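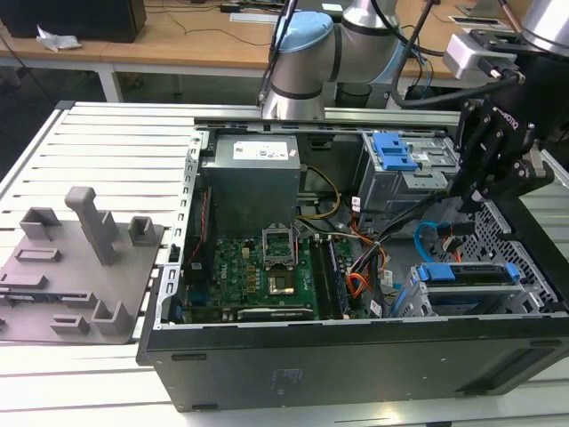 IT Asset Technician, Harb Facility

Mirkus refurbishes and resells office computers for schools and small businesses. The position reports to Harpreet Desjardins, Operations Lead.

Duties
Test, grade and repair desktop and laptop units to the Mirkus intake standard.
Replace memory, power supplies and storage drives.
Erase drives and file the erasure record under the asset number.
Enter parts used in the stock system before the end of each shift.

Requirements
High school diploma or equivalent.
One year of bench repair work, paid or unpaid.
Able to lift 40 pounds.
Working knowledge of BIOS settings and disk imaging.

Terms
Full time, first shift, starting at 7 a.m. Hourly pay, 21 days of paid leave per year. The first 6 months are probationary.

Send a resume and two references to Booker Begay, Hiring, quoting job number 179. Applications close at the end of February.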